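Florencia Urrutia, Nahuel Cisternas, Gaurav Uniyal
Project Mengal, final report, 20 July 2018

## 1. Task

The arm must learn short kitchen tasks from remote-control demonstrations. Two tasks were recorded: moving a food item into the colander, and pulling the toaster oven door open by its handle. No task-specific motion code was written.

## 2. Method

The operator drives the arm with a hand controller. Position commands are sent while the trigger is held; releasing it freezes the arm, so the operator can reset their wrist. A thumb button toggles the gripper.

We recorded 90 demonstrations. Each was saved as joint angles, gripper state and overhead images. Pauses at the start and end were trimmed by script. The policy predicts the next 5 arm positions from the current image and joint state. Objects were moved by hand between demonstrations.

Nahuel and Gaurav did most of the driving. Their styles differ (Gaurav approaches from higher up), and we did not correct for this.

## 3. Setup

The overhead view is the only image input. Fruit, dishes and cookware stay on the table during both tasks, so the policy has to find its target among other objects. 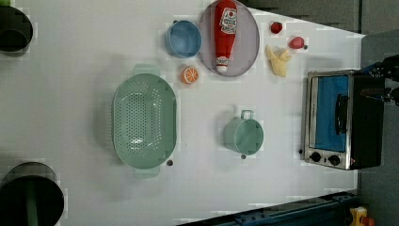 *Figure 1. Overhead view of the work area, with the colander at left center, the toaster oven at right and the gripper at upper right.*

## 4. Problems

- Depth is hard to judge from overhead. Several door demonstrations were discarded after the fingers closed above the handle.
- The first 9 recordings have a clock offset between images and joint data. They were left out of training.
- Holding the trigger for a full door pull is tiring. A foot pedal is planned for August.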